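Rirkanix Table Scale - Set-up Guide
Section 6: Placing the scale and first zero

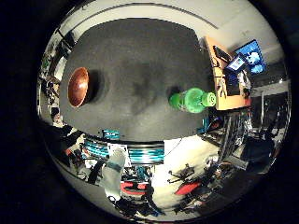
Fig. 6 - Gray tabletop with bowl and green bottle, desk behind.

Before you start
Pick the table first. Flat, firm, no wobble. Push down on each corner - if it rocks, fix the table before you touch the scale. Folding tables are not OK.
Keep 36 inches clear of fans, heaters and open windows. Drafts move the reading.

Steps
1. Clear a space bigger than the scale. Wipe it down, let it dry.
2. Set the scale on its four feet. Don't drag it.
3. Turn the front feet until the bubble sits inside the ring. Back feet are fixed, leave them alone.
4. Plug in the adapter. Cord goes out the back, not under the pan.
5. Hold POWER until the display lights up. Let go.
6. Wait for the count to finish. Hands off the pan untill it does.
7. Press ZERO. Display should read 0 and stay there.
8. Put your empty bowl or bottle on the pan. Press TARE. Back to 0 again.
9. Add the contents. Read the weight when the small dot stops blinking.

Note: Changing containers? Take everything off, press ZERO, start over from step 8. Old tare values are not saved.

Note: Factory PIN is 2456. You need it for the calibration menu only. Change it after first use, write the new one on the back cover.

CAUTION: Do not go over 600 ounces, container included. Display shows "OL" - take the load off right away. Leaving it on can bend the load cell, and that is not covered.

CAUTION: Unplug before cleaning. Damp cloth only. No spray, no bleach.

If the reading drifts
- Check the bubble again. Feet work loose.
- Check that nothing is touching the pan, cord included.
- Switch off, wait, switch on, press ZERO.
- Still drifting - go to Section 9, Calibration. Have the test weight ready befor you open the menu.

Moving the scale to another table means doing steps 2 to 7 again.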